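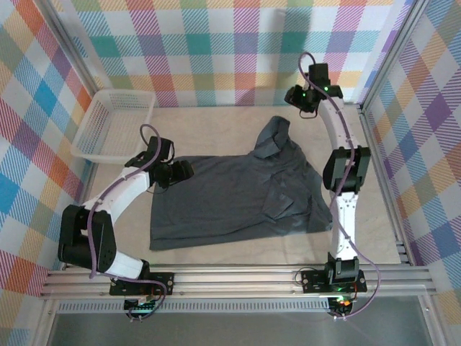 4. Running the first fold

The Graltham bench kit learns cloth the way most of us did, by being handed something crumpled. Start with one plain cloth and leave the fitted sheet for September.

4.1 Lay the cloth in the middle of the table. Wrinkles are fine. Flattening it first is doing the arms' job for them.

4.2 Stand the basket in a far corner, clear of both elbows.

4.3 Check that each cable has slack from gripper to base – enough for a full stretch to the back wall.

4.4 In Molley, choose Cloth, then Fold, and set speed to 55. The slider goes to 200. Leave it alone.

4.5 Press Start and take your hands away, in that order if you must, but quickly.

NOTE: Molley stops after 3 failed grasps and asks for help. Re-lay the cloth and press Resume. Sighing has no effect on the software.

CAUTION: Keep sleeves, lanyards and cups of tea behind the front rail while the arms are powered. The grippers don't recognise a cardigan as yours.

4.6 When the run ends, save the log before switching off.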